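Keeping a small kitchen worktop clear (and getting the marks off it) 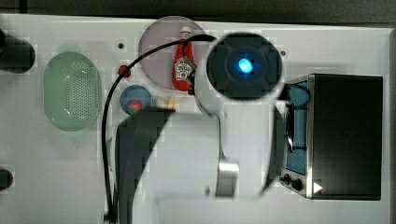 I moved into a flat with a kitchen the size of a generous cupboard, and it took me most of a year to work out how to cook in it without losing my temper. The trouble was always the worktop. I'd start chopping an onion in a space no bigger than a tea tray, with the post on one side and the toaster on the other, and by the time the rice was on I'd be balancing things on the bin lid. Pale surfaces make it worse, I think. A white top like the one in the photo looks lovely and bright in a dark little room, but it shows up every drip of tea and every turmeric fingerprint, so if you've got one you'll want the cleaning bits further down as well as the tidying bits. I've had mine since we lived in Bremberg and I'm still fond of it!

First, the tidying.

Take everything off. Yes, everything, the kettle too. Put it all on the floor or the bed and wipe down the bare top, then put back only what you used yesterday. Mine came to the kettle, the salt, the oil, one jar of wooden spoons and the bread board. The rest went in a box in the hall, and whatever I hadn't fetched out by the end of September went to the charity shop (goodbye, spiralizer).

Keep the landing strip. I leave a clear patch next to the cooker, wide enough for a big saucepan, and nothing is allowed to live there. Keys don't go there, and neither does the shopping. When a pan of potatoes is boiling over you want somewhere to put it down without thinking. I keep a folded tea towel on mine, though a proper trivet is better if you have one, as a hot pan straight on a laminate top will leave a mark that never comes out. Ask me how I know.

Go up the wall. A rail with hooks was the best 13 pounds I've spent on this kitchen. Mine holds the sieve, the measuring cups, the scissors and the grater. Measure before you drill, and hang the longest thing you own from your finger first to see where the bottom of it comes to. I didn't, and the fish slice knocked against the kettle for months until I moved the rail up.

The inside of a cupboard door is good for flat things. I've stuck two little hooks there for the oven gloves and a bulldog clip for whatever recipe I'm using, which keeps the paper out of the gravy.

Get a board that fits over the sink. My friend Jade Kennedy talked me into this and I was very doubtful, but it gives you a whole extra bit of worktop when you're baking. You can scrape the peelings off the end, too. Look for one with a lip or rubber feet, otherwise it slides about, and check it's at least 4 cm longer than the sink is wide or it'll drop in the moment you lean on it.

Now the marks.

For everyday wiping I use warm water with a squirt of washing-up liquid, then a dry cloth straight after. The dry cloth is the bit people skip. Without it you get those cloudy swirls that look like dirt when the light comes in low, and you end up wiping the same patch all over again.

Tea rings and coffee: bicarbonate of soda with just enough water to make a paste. Spread it on, leave it while you drink another tea (on a coaster this time), and wipe off gently. Don't scrub, and don't use the green side of the sponge, however tempting. It takes the shine off and the dull patch then picks up stains faster than the rest.

Turmeric and curry paste are the real villains. Wipe up spills the second they happen, even if dinner has to wait. If you've missed one, do the bicarb paste, and if there's still a yellow shadow and your window gets any sun, leave it be for a few days. Daylight fades it. I had a blotch near my window that looked permanent and it had gone within a week or so.

Sticky labels and the gum they leave behind come off with a drop of cooking oil rubbed in with your thumb. Then wash with soapy water so you're not left with a greasy patch.

Limescale behind the tap: soak kitchen roll in white vinegar and wrap it round the base for roughly 75 minutes, or however long your programme is. Keep the vinegar well away from marble and other natural stone, as it eats into the surface. It's fine on my steel sink. Rinse it well afterwards, and don't ever use it along with bleach.

The joint where the worktop meets the wall gets grubby quicker than anywhere. An old toothbrush and the same soapy water will shift most of it. If the sealant has gone black right through, no amount of brushing will save it and you'll need to cut it out and run a new line. That's a job for a dry morning with the window open, and put masking tape along both edges first, because my freehand attempt looked like icing done by a toddler.

Last thing, and it's more of a habit than a tip. I do a five minute clear every night before bed, cups in the bowl, crumbs off, cloth hung over the tap to dry. Some nights I can't be bothered and I do it in the morning while the toast is on.

I'll do the inside of the cupboards next time, including what I did with all the lids.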